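Wornside Guest Rooms - Housekeeping and Laundry, part time
Start in January, permanent after that if we both like it

We're short again!! One person left for college, another moved over to our Dudell house. So, two spots open, mornings mostly.

What it is: turning over rooms, stripping and making beds, folding guest laundry, restocking. Some days all beds, some days all folding.

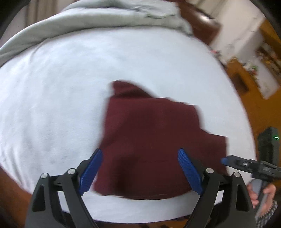
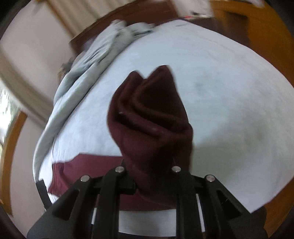 Hours. 29 a week, 8:30 start, done by mid afternoon. One weekend day every other week. Checkout crowd on Sundays is the worst of it so you get a longer lunch.

Pay - starts at the posted Wornside rate, bumps up after 75 days. Paid every other Friday. Tips get split by shift. Free parking out back, or the Ackah bus stops at the corner (last one back is early, check the schedule before you apply, we've had people get stuck).

Need to have:
Be okay on your feet, stairs too, the elevator is slow and the guests get it first
Lift a full linen bag
Show up. Text if you can't, before 7 please
Some English, Spanish is a big plus

Don't need: hotel experience. We train. First week you shadow, second week you get your own rooms with somebody checking. Corners on the fitted sheets take a while to get right, don't sweat it.

Schedules and room lists are on Ludilix, works on any phone. If you don't have one we have a loaner at the desk.

Bonus: 65 dollars for you and the same for whoever sent you, once you finish your first month. Put there name on the form or we can't pay it.

No smoking anywhere on the property. Black pants, closed shoes, we give you the shirts (3 of them, wash your own).

To apply - come by the front desk any weekday between 10 and 2 and ask for a form, takes ten mintues. Bring ID. No resume needed but fine if you have one. Please don't call the reservations line, they can't help with jobs.

Open until both spots are filled.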